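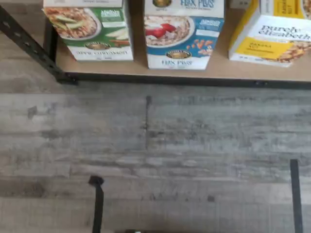 Reply from Folton Support, 9.40 am

Sorry to hear the boxes won't stay put. Before we send any parts, please put a spirit level on the board from front to back, not along the front rail, and tell us where the bubble sits. Most of the creeping stock we hear about comes down to a front rail fixed one hole lower than the back one. The slots in the angle are close enough together that it is easy to miss by eye. Please also tell us whether the board moves when you push it from the front.

Ticket subject: Cereal boxes creeping forward on shelf, board knocks when loaded
Site: Natodthorpe
Product: Folton slotted angle shelving, black, with Lukon boards
Status: Closed
Opened: June

Original message

We have a run of Folton shelving against a wall with cereal and granola on it. It was put up from the flat pack by us, with the instructions. We have two complaints.

1. Boxes on the shelf end up further forward than where we put them. We line them up in the morning and by late afternoon one or two have come towards the front rail. The taller, thinner cartons are worse than the squat ones.

2. The board gives a knock when you put something down on the left-hand side. It doesn't do it on the right. It is more annoying than anything, but we would like to know it isn't going to drop.

The shelf isn't overloaded. Your sheet says 60 kg per shelf evenly spread and breakfast cereal comes nowhere near that. All the bolts were done up with the spanner that came in the pack. We have not altered anything or drilled anything.

There are two levels in use. The problem started on one and we now think the lower one does it as well, though not for the same reason perhaps.

Update from site, 11.15 am

Level tried as asked. Along the front rail it reads dead level. Front to back it doesn't, the bubble sits towards the wall, so the front is low. We hadn't checked it that way before.

Counted the slots up from the floor on each upright. The front left and the back left don't match. Front left is one slot down. Front right and back right do match each other, but they are both one slot down compared with back left, if that makes sense. So back left is the odd one out and the board is resting on three corners. Pushing down on the left makes it touch the fourth, and that is the knock.

Pushing the board from the front, it slides back a little and then stops. Gap at the back is 3 mm.

Reply from Folton Support, 11.50 am

Thank you, that is a clear answer. Your measurements would explain the knock. They may only explain part of the creeping, as a board that rocks will walk things along it a bit at a time each time somebody puts stock down.

Please do the following.

Take everything off the shelf. Don't try to do it with the stock on.
Lift the board out and stand it somewhere flat.
Slacken all the bolts on that level by one full turn, leaving them in.
Undo the back left corner completely and drop it by one slot.
Put that bolt back finger tight only.
Check front to back on both sides with the board still out, resting the level on the metal.
Tighten in order: back left, front right, back right, front left.
Drop the board back in.

The 3 mm gap at the back is normal. Lukon boards are cut slightly under size so that they go in without forcing. If it bothers you, we can send a strip of self-adhesive felt to go along the back edge.

Update from site, 2.30 pm

Done, took longer than expected as the back left bolt had gone in slightly crossed. It came out with a bit of persuading but the thread on the nut is chewed. We used a spare from the bag. There is one spare left.

With the board back in there is no knock on the left. Front to back the bubble is between the lines on both sides. We put the boxes back and pressed down at each corner in turn and it stays quiet.

One thing we noticed while it was apart. The board has a top side and an underside, and we are not sure we had it the right way up the first time. One face is smoother. Should that one be up or down? The instructions show a drawing, but both faces look the same in it.

Please don't close the ticket yet. We want to see what the boxes do, and the lower shelf has not been looked at.

Reply from Folton Support, 3.05 pm

Smooth face up is how the boards are meant to go, and it is the easier one to wipe. Some customers with light cartons prefer the rougher face up as it grips a little more. It makes no difference to the load. Either way is fine with us.

Please replace the chewed nut with a new one and throw the old one away so it doesn't find its way back into the bag. We have added a small bag of bolts and nuts to your account, no charge.

For the lower shelf, could you let us know how far the unit stands off the wall?

Update from site, 4.10 pm 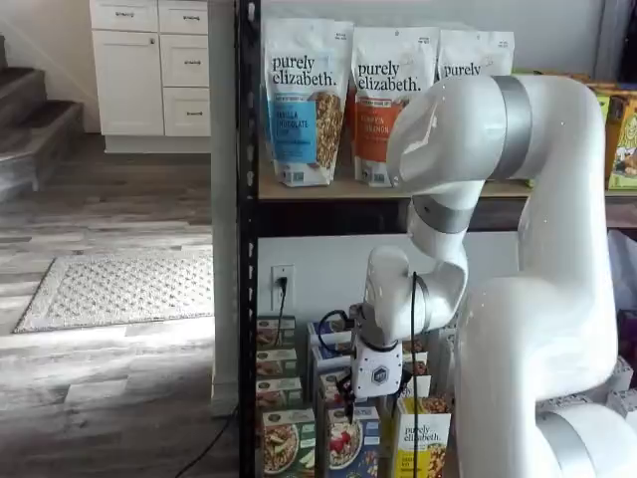 Granola pouches on the upper board, boxes on the lower level, socket on the wall between them.

The unit is close to the wall. We pushed it back as far as it would go when we built it and then found it would not go quite flat at the bottom on account of the skirting. We left it like that. There is a plug in the wall socket and the lead goes down behind the stock.

We had a feel behind the lower boxes. The lead was pressing on the backs of the cartons in the left-hand rows, as it had been tucked in on top of the board. If you push a row back to straighten it, the lead gives a bit and then springs it forward again. That seems a fair explanation for the lower level. We had been blaming the board for it.

Also, the pouches up top are a separate nuisance. They stand up well enough when full and well filled out at the base, but if one is picked up and put back carelessly, the bottom folds under and it leans. We don't think that is a shelving fault and only mention it in case you have a divider or a lip that would suit.

Reply from Folton Support, 4.35 pm

Agreed on the lead. It should not run across the top of a board or be trapped between stock and wall. Please bring it down behind the frame and not over the shelf, with enough slack that the plug isn't being pulled. Don't tie it tightly to the angle, as the cut edges of the slots can be sharp. We can supply edge clips that push into the slots and hold a cable clear of the metal. They come in a pack of 12. You would only need a few of them.

On the distance from the wall, please bring the whole unit forward until the feet are clear of the skirting and all four are flat on the floor. A unit that is tipped at the base by the skirting will lean forward at the top, and that alone can be enough to move a tall carton. After moving it, check the level again on every shelf, including the one you have just corrected.

There is a clear front lip for this range that clips over the rail. It stands up a short way above the board. It will stop a box going over the edge but it won't stop a pouch from slumping. For pouches, a back-to-front divider works better, with the pouches close enough together to hold each other up. We can quote for either.

Update from site, the following morning, 8.20 am

Emptied both levels and pulled the unit forward. It was easier with two. The feet now sit flat and a hand fits behind with no trouble. Rechecked the levels:

Upper shelf, front to back: level both sides
Upper shelf, along the front: level
Lower shelf, front to back: very slightly low at the front right
Lower shelf, along the front: level

For the low corner we slackened the front right bolt, lifted and tightened it again. It was sitting at the bottom of its slot and the others were at the top of theirs. Level after that.

The lead is now off the board. We have used a loose loop of soft tie until the clips come. We wiped both boards before restocking and there was a fair bit of cereal dust along the back edge of the lower one, in the gap. We will have the felt strip, please, for both boards.

A question about the order. Kokkinos is the supplier we bought the unit from, and their paperwork shows a different board code from the one printed on the edge of ours. The label says Lukon 14 and the invoice says Lukon 12. Does that matter for the felt or the lip?

Reply from Folton Support, 9.30 am

The number is the board thickness in millimetres. Both fit the same frame, and the load figure for your unit is the same. The felt is cut to length and fits either. The lip does differ, so please measure the edge with a ruler and go by that, whatever the invoice says. Kokkinos have been told about the mismatch and will correct their copy.

Update from site, 12.45 pm

Measured, it is 14 mm. Thank you.

Restocked and left alone since first thing.

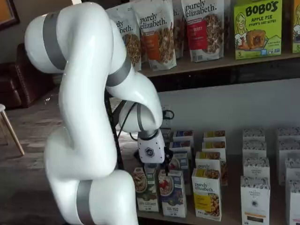
Pouches on the upper shelf, cartons on the lower, cable and socket at the wall.

No knock from either board. We put a strip of masking tape on the upper board in line with the front of one carton so that we can tell if it has shifted, and it is still touching the tape. We will leave it there until closing and look again.

On the pouches, we will try them closer together before spending anything on dividers. No need to quote for those. Please do quote for two front lips, 14 mm, black if it comes in black, otherwise clear.

Update from site, 5.50 pm

Checked the tape. The carton has stayed on it. A different box further along was forward of its neighbours, but that one had been taken down and put back during the afternoon, so we don't count it.

Happy for this to be closed once the clips and felt are sent.

Reply from Folton Support, 6.05 pm

Parts booked for dispatch:

Cable edge clips, pack of 12
Self-adhesive felt strip, two lengths
Bolts and nuts, small bag

The front lips come in clear only for the 14 mm board. The quote has gone separately and doesn't affect this ticket.

When the felt arrives, fit it to the back edge of the board and not to the frame. Clean the edge and let it dry first – dust will stop it sticking. Go over the bolts once more after a few weeks' use, with the shelves empty, in the same order as before.

Resolution recorded

Upper shelf: back left corner one slot too high, board resting on three corners. Corrected on site. One nut replaced.
Lower shelf: lead lying on the board behind the stock, pushing cartons forward. Lead moved. Front right corner reset.
Unit: tipped forward by the skirting. Moved clear, all feet flat.
Paperwork: board thickness wrong on the Kokkinos invoice. 14 mm confirmed by measuring.
Outstanding: customer to fit clips and felt.

Note added by Folton Support

The drawing on the instruction sheet is to be changed so that it says which face of the board goes up. A line will also be added on counting the slots from the floor at all four uprights before any bolts are tightened.

Last message from site

Clips and felt arrived, both fitted. The felt was slightly long so we trimmed it with scissors. The soft tie has come off and the lead is held by three clips down the back. The spare clips are in the bag with the bolts.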